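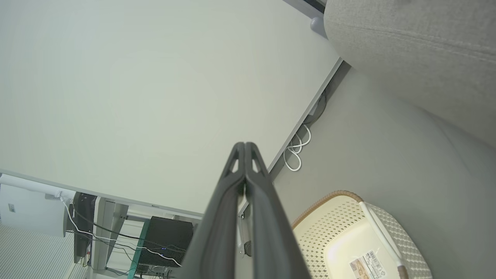 One of the two grippers on the Tinik robot, fingers closed, with the laundry basket on the floor.

Campus & Community | Features

Home News Features Arts Letters Archive

The Robot Will Get to Your Laundry Eventually

At Lanier College, a student club has spent most of a year teaching a machine to put clothes in a basket. Our writer went over to Osman Hall to watch, and came back with questions.

The first thing I was told at Osman Hall was to keep my bag off the couch. The couch is where the laundry goes. The robot has learned that couch and whatever is on it, and a canvas bag it has never met could throw off the afternoon.

I moved the bag. I have a couch at home, and there is always a bag on it, usually with a newspaper and a dog. I wrote this down and underlined it.

The students call their project Tinik. It has two arms, each ending in a gripper with a pair of long black fingers, and it has one assignment, to pick up clothing and put it in a laundry basket. The club is preparing it for the Skellura, a contest among college teams in which robots do household chores against a clock. Folding is a separate event. Lanier is not entering folding.

"We looked at folding in the fall," said Izzati Lumbantobing, a junior who leads the club. "We looked at it for maybe two weeks and then we stopped looking at it."

Lumbantobing is good company, and harder to pin down than I had hoped. I went in expecting the usual talk about the home of the future, and she didn't give me any. When I asked whether she thought people would own a robot like this in ten years, she said she had no idea and asked if I wanted to see the spreadsheet.

The spreadsheet is the real record of the club's year. Tinik learns by copying. A student guides the arms through the job, the computer saves every movement along with what the cameras saw, and then it all gets done over again with the shirt lying some other way. The club set out to collect 400 of these sessions by February. It collected them, and then the members went back through and threw out the bad ones. A student had bumped the basket, or a camera had dropped out, or the person guiding the arms had gotten tired and started flinging things. What survived was 235.

I asked how long it would take a person to put that many shirts in a basket. A sophomore at the computer did the math in his head and told me, a little stiffly, that it was the wrong comparison.

Maybe so. It's the comparison everybody I know makes when I describe the project, though, and I don't think they make it because they're slow. We've been hearing for decades that a machine is coming to take the dull work off our hands. What has come so far, in my house, is a vacuum that gets stuck under the radiator.
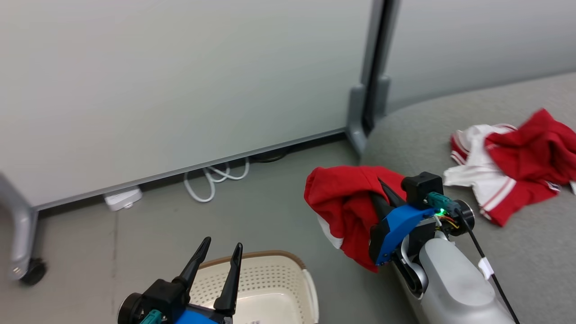 Cloth is a miserable thing to hand to a robot, and on this point the students won me over. A block has the same shape wherever you set it down. A shirt has a new one every time, and the sleeves hide under the body, and the collar looks like the hem. When a person reaches into a pile, the hand does a lot of the figuring out by feel. Tinik has cameras and a pinch. If it pinches well, the shirt comes up. If it pinches a little too high, the fingers close on air, and the arm carries nothing to the basket with great care and lets go of it.

I watched it do that twice. Then I watched it pick up a shirt properly, swing over and drop it in, and I'll admit I made a noise. So did two of the students, who had seen it plenty of times before. One of them told me later that you never get used to it, and another said you do, around October.

On its most recent round of testing, the club ran 284 attempts over several evenings. I asked for the success rate and got a discussion. Does it count if a sleeve hangs over the side? Does it count if the shirt goes in on the second grab? The contest rules say yes to the second and are vague about the first. The club keeps two tallies, a strict one and a generous one, and Lumbantobing would rather I didn't print either until the contest is over. I'll respect that, but I'd point out that the demonstration video on the club's page doesn't mention two tallies. It shows a shirt going into a basket and has music behind it.

This is my main complaint, and it goes well past Lanier. Everyone in the field seems to publish the good take. The club members know this and grumble about it themselves. They have watched clips from bigger labs over and over, looking for the cut. Then they post their own good take, because the other schools do and the student activities office likes it.

The money, at least, is nothing to be scandalized by. The club gets $400 a semester from the college for what the budget form calls consumables. That covers cables, clips, zip ties and thrift store shirts. The arms are on loan from the engineering department, which wants them back in working order. Nobody could tell me what they cost, or maybe nobody wanted to.

What the students get out of it is a different question from what the robot can do, and I wish the club's posters would say so. Lumbantobing came in as a math major who had never used a soldering iron. She can now take a wrist joint apart and put it back together, and she has learned to write down what went wrong before trying to fix it. The sophomore who didn't care for my arithmetic spent his winter break tracking down a fault that turned out to be one loose connector. He told the story with real feeling. I think he'd have told it just as happily if the robot had been built to stack firewood.

Would I let it in my house? I asked Lumbantobing whether she would let it in hers. She shares an apartment with three other people, and she thought about the hallway for a while.

"It wouldn't fit past the bikes," she said.

Late in the afternoon they let me lay out a shirt for it. I dropped it on the couch the way I'd drop it at home. The arm came down, stopped, backed off and came down again in nearly the same place. After the third try the sophomore reached over to reset it and asked if I could maybe put the shirt a bit more to the left.

More in Features
The Bus Route That Only Runs in One Direction
Who Is Eating in the Dining Hall at 9 p.m.?
Inside the Piano Repair Shop on the Second Floor
A Short History of the Lanier Clock, Which Is Wrong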